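**Von:** Fiona Skinner
**An:** Liste Haus-und-Werkstatt
**Datum:** Freitag, 26. Januar 2018
**Betreff:** Re: Können Maschinen das inzwischen?

Hallo zusammen,

ich zitiere nur den Teil, um den es mir geht, der Rest steht ja im Archiv.

> Ich bleibe dabei: Das Greifen ist gelöst. Wer im Juli in Erkinau war,
> hat Carbone arbeiten sehen. Steine aufnehmen, ablegen, ausrichten,
> alles ohne Hilfe. In ein paar Jahren legt so ein Arm die Einfahrt,
> und danach kommen Spülmaschine und Wäsche dran. Andine schreibt
> selbst, dass in 49 von 71 Durchgängen keine Korrektur nötig war.
> Die Skepsis auf dieser Liste verstehe ich langsam nicht mehr.

Ich war in Erkinau, und ich habe etwas anderes mitgenommen. 49 von 71 heißt, dass in 22 Durchgängen doch jemand eingreifen musste. Ein Geselle, der bei fast jedem dritten Stein den Meister ruft, ist nach einer Woche wieder weg. Und das war auf einer glatten, hellen Unterlage bei gutem Licht. Kein Splittbett, kein Gefälle, kein Bordstein, der schief sitzt, weil der Vorgänger es eilig hatte.

»Ausrichten« ist außerdem ein großes Wort. Zwei Steine so nebeneinanderlegen, dass die Fuge gleichmäßig bleibt, macht man mit der Hand und einem Gummihammer in Sekunden. Man spürt, wann der Stein sitzt. Zwei Finger, die seitlich an der Kante anliegen, müssen das irgendwoher wissen, und woher, konnte mir am Stand keiner erklären. Auf meine Frage nach abgeplatzten Kanten hieß es, das werde »mitbetrachtet«. Bei Betonpflaster aus dem Baumarkt sind Kanten aber das halbe Problem, die bröseln schon beim Abladen.

Zum Haushalt: Pasta, das andere Projekt aus demselben Haus, sollte Teller einräumen. Ich habe 15 Minuten zugeschaut und in der Zeit etwa 20 Teller gezählt – alle gleich groß, alle vorher sauber gestapelt. Meine Küche sieht so nicht aus. Da steht ein Topf im Becken, und im Topf liegt das Besteck.

Ich sage nicht, dass das nie geht. Ein Arm, der mir acht Stunden lang schwere Steine anreicht, damit ich mich nicht bücken muss, wäre mir morgen willkommen, mein Rücken zahlt gern mit. Aber dann bitte mit Angaben, die ein Betrieb brauchen kann: Steine pro Stunde, Ausschuss, Rüstzeit, und was passiert, wenn es nieselt. Nichts davon stand im Prospekt.

Falls jemand von euch Carbone einmal draußen gesehen hat, also auf einer echten Fläche mit echtem Untergrund, schreibt bitte, wie es lief. Auch wenn es gut lief, ich lasse mich da gern korrigieren.

Viele Grüße
Fiona
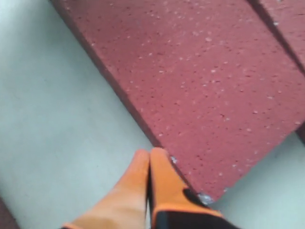
PS: Die Unterlagen von Andine habe ich noch auf Papier. Wer sie haben will, bitte direkt an mich und nicht über die Liste.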